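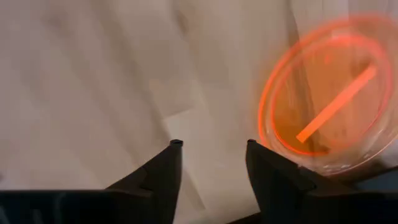

**Manipulation Software Group, Wustadard**

28 November 2020 — The group has put out version 2 of Clitus, its planning software for two-armed robots, and says it can now sort and stack tableware with no one steering. Sherif Ezzat, who wrote most of the planner, reports 3684 logged grasps since July. The note that came with the release doesn't say how many of them failed.

Clear plastic and glass are the stated reason for the new version. Depth sensors often see straight through such things, so Clitus also takes colour and edges from the wrist camera. It is a fair idea, and an old one.
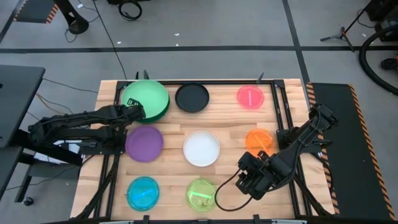
Clitus plans for both arms at once, and the group claims a new plan takes 500 milliseconds. Karim Belkadi of Moreo, who has tried an early copy, wants to know what that figure covers. Planning for a tidy table is the easy part, he says. With the dishes set out in rows and one arm at the mint-green dish in the corner while the other keeps to the far side, the two have little cause to meet. He would like to see the same test with everything heaped in a sink.

Ezzat says a cluttered test is coming. The code is promised to 5 outside labs, El Idrissi among them, but no licence has been published yet.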